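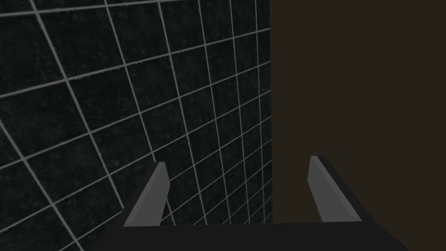

Opening sticky drawers: what the robot trials can teach you

Most advice about dresser drawers is handed down from people who build furniture. The tips on this page come from somewhere else. Nnamdi Olatunji ran a study called Mahuika, in which a simulated two-armed robot practiced opening bedroom drawers by the bar handle. He tried different grips and pulls and kept a record of which ones failed. Much of it carries over to a real dresser at home.

How the tests were run

Each pull was done in a computer model of a bedroom. The room stayed the same and one thing changed at a time: where the handle was held, how fast the drawer was pulled, or how far to one side the robot stood. A pull was a success if the drawer came out to the stop without jamming and nothing on top of the dresser tipped over. There were 93 pulls for each grip.

Hold the handle in the middle

With the grip at the center of the bar, 18 of the 93 pulls jammed. With the grip near one end, 62 jammed. A wide, shallow drawer twists when it is pulled from one end, and the back corner digs into the side of the case. If your drawer has a single long handle, take hold of the center with one hand. If it has two knobs, use both.

Start slow, then speed up

Drawers that were yanked from a standstill jammed more often than drawers that were eased out for the first inch. The first inch is where a wooden drawer sits tightest, especially in September if you have had a humid summer. Once it is moving, you can pull at a normal speed.

Stand square to the dresser

When the bed is close to the dresser, people tend to pull from the side. The robot did worse from there too — the pull goes off at an angle even when the hand is in the right place. Move your feet first. 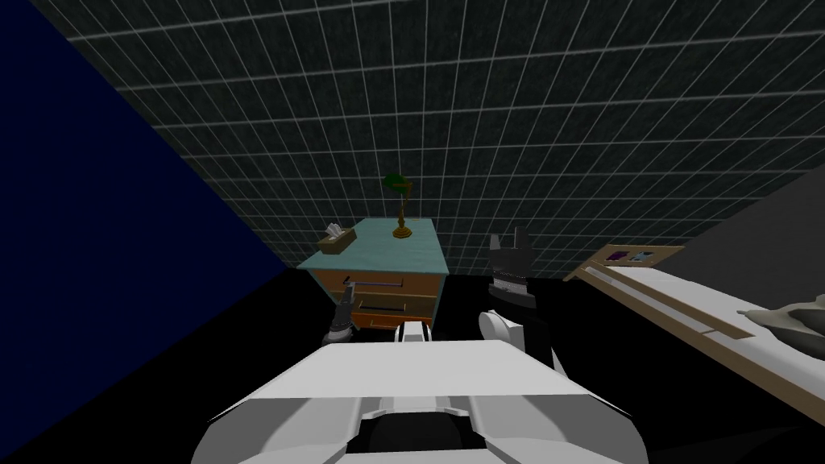

The Mahuika bedroom, with a lamp and a tissue box on top of the dresser.

Keep tall things toward the back

A lamp near the front edge was the item most likely to go over when a drawer stuck and the case rocked. Set it back toward the wall and put low things in front. On a light dresser, fasten the case to the wall as well.

Open one drawer at a time

Olatunji left this out of the main results, but it is in his notes. With two drawers out, the dresser leaned forward in 19 trials. Close the first before you open the next.

If the drawer still sticks

Take it out and rub a plain candle along the runners and the bottom edges of the sides. Wipe off the crumbs and slide it back in. Check the handle screws while the drawer is out — a loose bar shifts as you pull. Sand only if the wax does not help, and only on the shiny spots where the wood has been rubbing.

A note on the numbers

The model used plain wooden runners. Drawers on metal slides with ball bearings were not tested, and they jam for other reasons, mostly dirt and bent tracks. A second round with metal slides is planned.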